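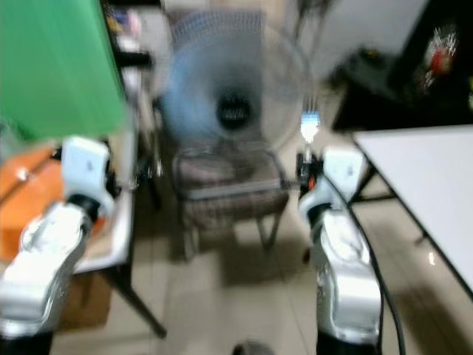
Review: the small white table from Momach
Written by Zsolt Hegyi
Friday, April 2, 1999

I bought this table because my old one was too heavy to move when I wash the floor. The Momach shop in Grestivar had two models in white. The cheaper one wobbled already in the shop, so I paid 2950 for the other, and I carried it home on the bus with one change of line.

I have used it now for 62 days, for breakfast, for letters and for one very long evening of cards. I think this is enough time to write something useful.

First, the assembly. The legs are thin black metal and each is fixed from under the top. The instruction sheet gives no words, only drawings, and the third drawing is wrong: it shows the washer on the outer side of the plate. If you follow it, the leg leans a little. I had to open everything and begin again. My floor is tile, and the tiles are not perfectly level, so I also put a piece of felt under one leg. After this the table stands firm. When I write, it does not move. When I lean on the corner with my elbow, it moves slightly, and I have decided to live with it.

The top is flat and plain, with a matte surface. I was afraid that white would show everything, and it does show coffee. But coffee comes off with a wet cloth if you do not wait until the next day. Tomato sauce needs soap. I have one mark from a hot pot lid which will stay forever, and this was my own fault — the paper in the box says clearly to use a mat.

The size is good for one person who eats and reads at the same time, or for two persons who only eat.

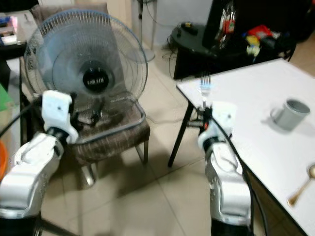

My chair is older than the table and has a different height from what Momach recommends. They would like to sell you their own chair, of course, for 300 more. I tried it in the shop and the seat was too hard for me. With my plaid one I sit a little low, but my knees are free, and this matters more to me than the elbows. There is no bar between the legs where you can hit your feet.

Some words about noise. If you put down a mug without care, the sound is quite loud, and my neighbor below has asked me about it. A cloth helps. I bought one from Colow for 50 and it was too long, so I cut it.

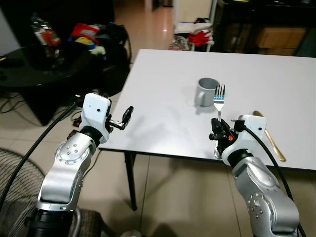 The white top with a gray mug, a fork and the gold-colored piece.

What I do not like: the edge of the top is a bit sharp, and the screws should be tightened again after the first month. I wrote to Momach about the wrong drawing and they sent me a corrected sheet, which was kind, but it came in April and my table was standing since long.

A friend has the Boros table, which is larger and has thicker legs. It is nicer to look at. It is also much heavier, and for my purpose I would still take this one.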